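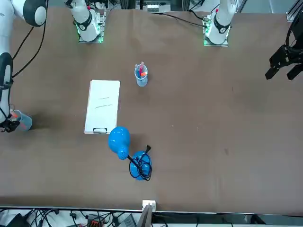

Pen cup and clipboard, brown table

To: the desk-supplies list
Date: August 2021
Subject: Re: clipboards vs. pads, and the marker question

On the old thread, a list member wrote:

> I have given up on clipboards. The clip eats the top inch of the page,
> the board slides off whatever it's on, and every one I own has a
> different idea of how hard to bite. I've gone over to glued pads and
> I don't miss the noise. Also, can we please settle whether markers
> should be stored tip up or tip down? I asked in July and got four
> answers and a recipe for pickles.

I can't help with the pickles, but I'll stand up for the clipboard, as somebody has to and the pad people have had the floor for weeks.

First, the top inch. You lose it, yes. I have never in my life written anything important in the top inch of a page. It's where the date goes, and I leave the date off most things because I'd only be embarrassed later by how long they took. If you really want that space, turn the sheet around once you've filled the rest and write there upside down. My aunt did her Christmas lists this way and we all got presents, though not always our own.

Second, the bite. Here I think you've been buying badly. I have two kinds of clip in the house. One is the flat stamped sort that came with a Gadivance board, which holds a single sheet fine and a stack of ten not at all. The other is the spring kind, with a shiny bar along the top and a bent wire underneath

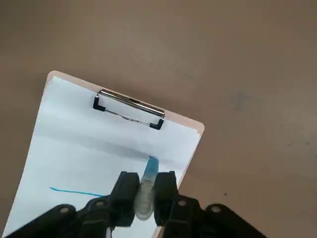
and black tips on the ends of the wire that do the pressing. I prefer it by a mile. The tips hold the sheet at two spots, so you can lift one and nudge the paper straight without the whole page shooting out across the room. They also don't leave that long dent the flat ones do, or if they do I've stopped looking for it. The one drawback is that the wire sits over the paper, and if you write as high up as you seem to want to, you'll run into it. See above about the date.

Sliding: put a rubber band around each end of the board. Ugly, works. I tried the Shemweta grip dots, which arrived as a sheet of 349, and they held beautifully to everything they touched, including a sandwich bag and the cat's brush. I still have most of the sheet if anyone on the list wants it for the price of the stamp.

Now, markers. I've read the whole archive on this, all 2,754 messages with "marker" in the subject, and the tip-down party is louder than it is right. For chisel tips on a whiteboard, fine, store them down or flat. For ordinary felt tips on paper I keep mine in a clear cup, whichever way they land, and the cup is the part I'd insist on. A clear one shows you what's in it. I had a very handsome ceramic jar for years and used it mainly to lose a good pencil sharpener in.

Keep the cup short on contents, too. Pink, orange and a light blue will do most of what a person wants done to a sheet of paper. I once owned the Atitz set with every color between beige and slightly different beige, and spent more time picking than writing. The blue is the one I wear out first. It's easy on the eyes and it still looks like you meant it, which I can't say for the yellow.

To the person who asked off-list about the Cladix refill packs – they come 1,000 sheets to the box and the paper is decent, a bit on the thin side. Markers will ghost through if you dawdle. Put a spare sheet under the one you're using and move along at a reasonable pace.

I remain open to being talked into pads, but you'll have to explain what you do with the cardboard at the end. I have a drawer of it.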